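Trondeveck
Nov 22, 2022

A thread on what the two-arm sorting table has changed at our place, since a few people asked after my last post. I work the returns line at the Utuncombe depot. 1/
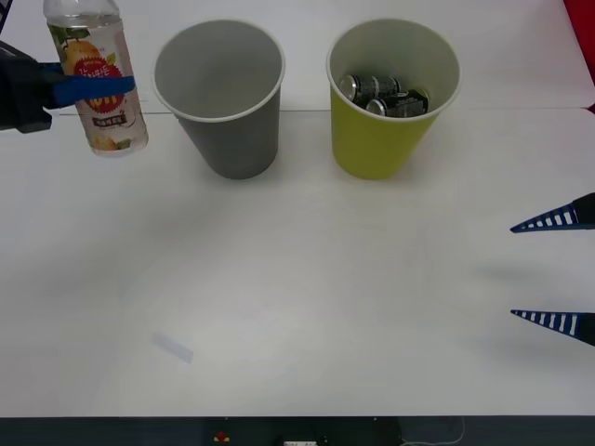 Left arm with a bottle, two cans in the green cup, nothing in the grey one yet.

Background for anyone new. We take back drinks containers from offices and canteens. Cans, plastic bottles, paper cups, all in the same sacks. Before February every sack was tipped on a bench and sorted by hand, standing up, for the whole shift. 2/

The system is called Firka. We have one table so far. Management say more next year, depending on money. It does the small mixed stuff, one thing at a time, and it is slower than a person. I'd like that to be clear because the local write-up made it sound like a race car. 3/

Last month it got through 3738 items. A good sorter on the old bench would beat that in a week without trying. What it can do is carry on through tea breaks and the late shift, when we never had enough people anyway. 4/

Jobs. There were six of us on the bench and there are still six of us on the line. Two now look after the table in turns and the other four do what it can't do, mainly crushed stuff, anything leaking and anything in a bag inside another bag. 5/

No one was let go. One post was left empty when somebody retired, and we noticed. The union branch has asked for it in writing that this won't happen again. We are still waiting for the letter. 6/

My hands are better. I'll say that plainly. I had a sore thumb joint for two winters from twisting and gripping, and since I moved to table duty it has mostly gone. Others on the bench would say the same about wrists. 7/

My head is more tired though. On the bench you could talk. Minding the table means watching for a slip or a bad grip, then stopping it, putting the thing right and starting it again. You can't chat properly because you're always half listening for the stop tone. 8/

We asked for shorter turns and got them. It was two hours at a stretch, now it's one, then you swap with someone on the bench. That made more difference than any of the software updates. 9/

Labels were a surprise to me. I thought a bottle was a bottle. Ours come in from all over, with every sort of print on them, and each time a new one turns up often enough it gets put on a list for the Evangelista people who look after the software. I keep that list. It wasn't in my job description before and now it is. 10/

Pay. Table duty went up a grade after a bit of arguing. That's 33p an hour more, only for the hours you're on it. The four on the bench that day get nothing extra, and they have the mucky end of it. I think it should be one rate for all of us and I've said so at two meetings. 11/

Training was one morning and a booklet. The booklet covers starting, stopping and cleaning. It has half a page on what to do when something is dropped, and that is most of what we deal with. We've written our own sheet and taped it to the wall. 12/

Sacks are still lifted by hand. Roughly 600 a week come through the door and every one is carried in by a person. If anyone upstairs is reading, a sack hoist would do more for our backs than a second table. 13/

Would I go back to the old bench full time? No. Would I want to mind the table all day, every day? Also no. The swapping is what makes it bearable. 14/

I'll answer questions when I'm off shift. Please don't ask me what it cost, they haven't told us. 15/15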